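Ticket: Spare finger pairs, Hallska hand-held grippers
Opened: 2022-07-20
Status: Waiting on quote

We have 5 Hallska units in use and no spare fingers on the shelf. Prisico lists a pair at $40. Flevel is cheaper but wants a minimum order of $180, and their hole spacing still needs checking against ours.
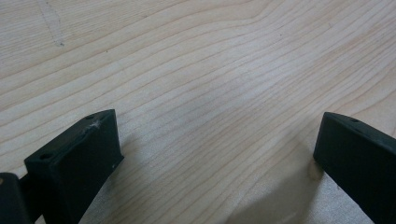

Fingers open over the bench top. Small whitish scuff by the upper hole, left finger.

Scuff could be lint or wear - wipe it down and look again before ordering. Either way I'd like two spare pairs in this budget, charged to the Bạch line. Full replacement set can wait until January.

Next: ask Flevel for a drawing with hole positions.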